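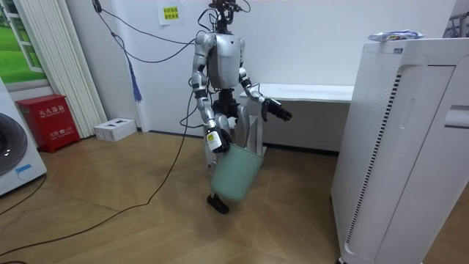
2 min read

Romaniuk Press announces new novel by Madalena Paiva

24 February 2019

Romaniuk Press is glad to announce the publication of Kuketti, the second novel by Madalena Paiva. The book is available now in paperback and as an e-book.

Kuketti is the name of a small ferry on a northern lake. Its cook, Ilse, has 14 days to decide if she will sell her late aunt's house in the harbour. Then the new engineer comes on board, a woman who once left her without a letter – and who does not recognize her at first.

"I wanted to write a love story where both persons are already tired," said Paiva. "They have made their mistakes before page one."

The novel was edited by Wiroj Yensuk, who worked also on her first book, Bomska. He calls the new one "slower, and more brave with its colours."

Bookstores can order through the usual distributor. Up to 70 signed copies are reserved for our newsletter readers. Book clubs may ask us for the reading guide, which has eight questions.

Recent news
Brustutent: poems in two languages
Submissions open for short fiction
Bomska in a new paperback edition

Comments

Tess: Loved Bomska, ordering this one today!

R. Hale: Will there be an audiobook?

Marguerite: My favourite kind of story, ferries and old grudges.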